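Dindstead metal bins – frequently asked questions

Can long bars be stored loose in an open bin?
Yes. Bars may cross or rest on each other, provided none projects above the rim. The load limit is 80 kg per bin. 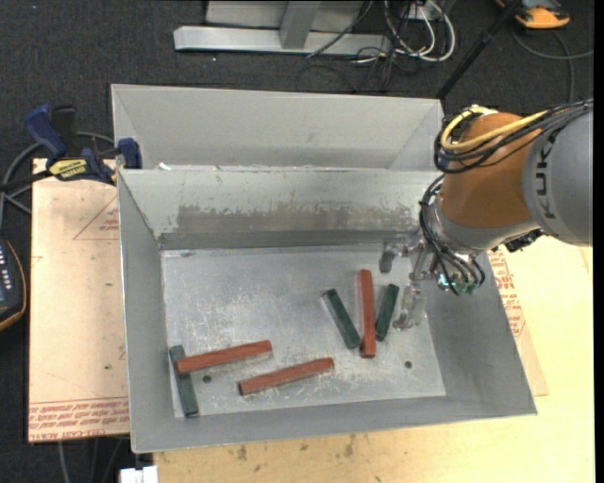
Red and green bars in a gray metal bin, second bin behind.

Do scratches on the floor affect the rating?
No. Fine scratches and scuffs are surface wear. Dents deeper than 6 mm should be reported to Duvance.

How often should bins be inspected?
Every 12 months – the next round starts in January.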